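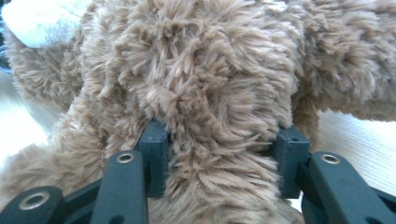
Work, Technology and Organizations
Filed under: Course Materials > Lecture Notes > Week 9

Soft goods and the people who handle them
Notes for Oct 28, 2025. Lecturer: Lihua Yuan

Read the Pratness case before you read these notes. If you read the notes first you will end up agreeing with me, and I would like a few of you to disagree.

1. Where we left off

Last week was the bottling line. Bottles are the easy case. They are all the same shape, they stay where they are put, and the job of moving them was mostly gone before any of you were born. Most of what gets written about automation still has a bottle in mind, even when the writer is talking about nurses.

This week is plush. A stuffed toy has no fixed shape. It squashes when it is gripped and the pile hides where the body starts. Two toys from the same carton can lie in completely different ways. A person sorting them doesn't think about any of this, and so the person's skill doesn't show up in the job description. At Pratness the posting said "light repetitive work, no experience needed." Keep that phrase in mind for section 4.

2. The case in short

Pratness takes in returned toys for several retailers. Workers at the sorting benches pick up each toy, look it over, feel the seams, and send it to resale, repair or scrap. In February the company began a trial with a supplier called Cillach. The plan had two parts. Workers would first use a hand-held gripper with two fingers to pick and place toys, so that their movements could be recorded. Later, arms fitted with the same kind of gripper would take over the picking, and people would move to what the plan calls "exception review."

The trial target was 3,000 recorded picks. The final report gives 3,009. It gives no figure for drops, second tries, or toys that were put down and picked up by hand. I asked for one and was told it was not a trial metric.

3. What the gripper does to the job

Compare the two ways of doing the same task.

By hand: the worker picks up the toy and inspects it in one movement. The fingers are already reading the seam and the stuffing while the arm is moving. Anything hard inside gets noticed.

With the gripper: the worker picks up the toy, places it, and then has to inspect it separately. The fingers are on a handle. Whatever the seam feels like, the handle doesn't pass it on.

So one action has become two, and the report measures only the first. Several workers in the case interviews say they kept reaching over with the free hand to feel the toy, and were asked to stop so that the recordings would be consistent. I think this is the most important page in the packet and it takes up half a paragraph.

Note also who is teaching whom. The workers are called "operators" in the plan and "demonstrators" in the supplier's documents. Their pay grade during the trial was the same as before. If somebody came from Cillach to train the staff, that would be billed as training. When the staff train the machine it is billed as sorting.

4. Claims to be careful with

"It takes the strain out of the work." Maybe. The case has complaints about shoulders from reaching into deep cartons, and an arm that did the reaching would be welcome. But the hand-held stage adds a tool to the hand and leaves the carton where it was. Ask which stage a claim is about.

"People move up to better tasks." Exception review means looking at the toys the system couldn't deal with, one after another, all shift. Under the old arrangement the hard ones were mixed in with easy ones, and the easy ones were the rest. Several of you have worked in call centers and will recognize this.

"Accuracy of 90 percent." Accuracy at what? In the supplier's slides this is the share of picks where the toy ended up in the right bin. Whether it should have gone in that bin was decided beforehand by a person. The slide does say so, in the footnote.

"No experience needed." If the work needs no experience, it is hard to see why so many recordings of experienced people are worth paying a supplier for. Either the posting is wrong or the project is a waste of money. I lean toward the posting.

5. The other side

Zokham, a smaller firm in the second reading, went about it differently. The sorters there were asked first which part of the job they would give away. They picked unloading cartons and kept inspection. The arm unloads onto a bench and the sorters work as they did before, with less bending. It is slower than the plan Pratness bought, and the manager says so plainly. Turnover at the benches fell.

I don't want to make too much of one friendly example. Zokham has 50 employees and the owner works on the floor. It is also possible that the sorters chose well by luck, or that next year's owner chooses for them. Still, it shows the split between "pick" and "inspect" was a decision made by someone, and could have been made elsewhere in the job.

6. Terms for the quiz section

Tacit skill: knowing how to do something without being able to write it down fully.
Deskilling: breaking up a job so that each part needs less skill, usually with less pay to follow.
Residual work: the tasks left for people after the machine has had first choice.
Exception: in practice, whatever the system was not built for. Watch how often the word is used of things that happen every day.

7. For section

Bring one page on a job you have done yourself. Pick a single action from it (wiping a table, scanning an item, lifting a box) and write down everything else you were doing or noticing at the same time. Then mark which of those things a recording of your hand would catch. Don't use plush toys.

Reading for next week: the Pratness follow-up interviews, all of them, including the two with the night shift. The supplier's slides are optional.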